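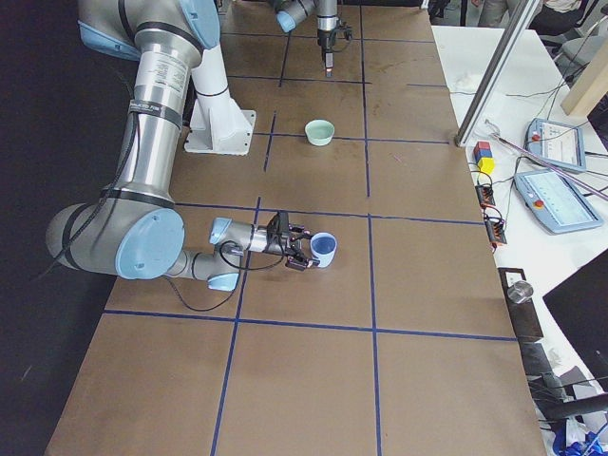 Goststead Hatchery and Fish Ladder
Fall Inspection Checklist with Comments
October 2024

Covers the raceways, the water supply, the ladder trap on Dukus Creek and the rearing shed. Items are marked OK, FIX or WATCH. Items marked FIX should be closed before the December walk-through.

1. Water supply

1.1 Intake screen clear of leaves and sticks: OK
Raked the morning of the inspection. Leaf fall is heavy now, so rake twice a day until the cottonwoods are bare.

1.2 Intake screen mesh intact: FIX
One tear in the lower left panel, long enough for a fingerling to pass. Patched with wire. Needs a new panel.

1.3 Low-flow alarm sounds in shed and at house: WATCH
Shed alarm sounded at once. House alarm took two tries. Battery replaced, test again weekly.

1.4 Backup pump starts and primes: OK
Ran 25 minutes under load. No leaks at the fittings. Fuel can was full and labeled.

2. Raceways

2.1 Walkway boards sound, no loose nails: FIX
Boards between raceways 3 and 4 are soft at the ends. Keep carts off that stretch. Foot traffic only, one person at a time.

2.2 Tail screens seated: OK
Raceway 2 had a gap last spring. The new rubber strip is holding.

2.3 Bird netting tight: WATCH
Sagging over raceway 1. A heron was standing on it when we arrived. No holes found.

2.4 Dead fish removed and logged daily: OK
Log is complete except for one Sunday. Total for the season is 257, most of them from the warm spell in July.

2.5 Dissolved oxygen meter calibrated: OK
Sticker is current. Please write the reading down before rinsing the probe, not after.

3. Ladder and trap

3.1 Ladder pools free of gravel: WATCH
Pool 5 is filling in. Fish are still getting through, but the jump into pool 6 is getting shallow on the landing side. Shovel it out at the next low water.

3.2 Trap gate latch works from the upstream side: FIX
Latch sticks. It can be opened with a boot, which should not be the procedure. Order the same latch used at the Lilent weir.

3.3 Handrail and grating: OK
Grating is slick with algae but solid. Scrub before the coho run picks up.

3.4 Life ring and throw rope in place: OK
Rope was wet and coiled badly. Recoiled.

3.5 Count sheet posted and legible: OK
971 adults passed upstream through the last full week. Steelhead and coho are on separate lines as asked.
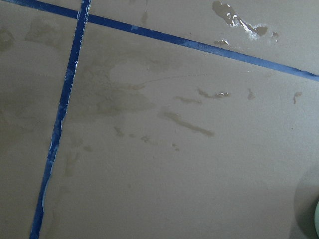

3.6 Holding tank lid secured: OK
Both straps in good shape. Big fish will knock an unstrapped lid off, so fasten both even for a short hold.

4. Rearing shed

4.1 Ground-fault outlets trip when tested: FIX
The outlet by the sink did not trip. Breaker is off and tagged. Do not run an extension cord across the floor to get around it.

4.2 Egg tray stacks level and drained: OK
Trays are dry and stored upside down. Disinfect again before eggs come in.

4.3 Chemicals locked and labeled: WATCH
Cabinet locked. The iodophor jug has a faded label, and the date opened can't be read. Replace it.

4.4 Feed stored off the floor: OK
38 bags from Tefera on pallets, oldest in front. Mouse droppings behind the back pallet, traps reset.

4.5 Eyewash station flushed: OK
Ran clear after a minute. Initial the card each week.

4.6 Footbath at both doors: FIX
Creek-side door had none. Everyone coming up from the trap must use a footbath before going near the trays.

Open FIX items: 1.2, 2.1, 3.2, 4.1, 4.6
Write the date closed next to each item on the shed copy. The copy in the truck is for reference only.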